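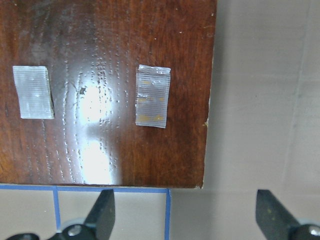
Lawal, 2022-09-29
By Ifeoma Bako and Haziq Sumampouw

3.2 Demonstration setup. The operator drives the arm by hand controller, using the wrist view only. The workpiece is a varnished board with two pieces of silver duct tape; blue painter's tape marks the grid on the work surface. Glare on the varnish falls between the two pieces. We recorded 86 demonstrations. Each starts with the fingers spread wide.

Recent reports
Controller lag on the Vatus arm
Plandar gripper calibration, March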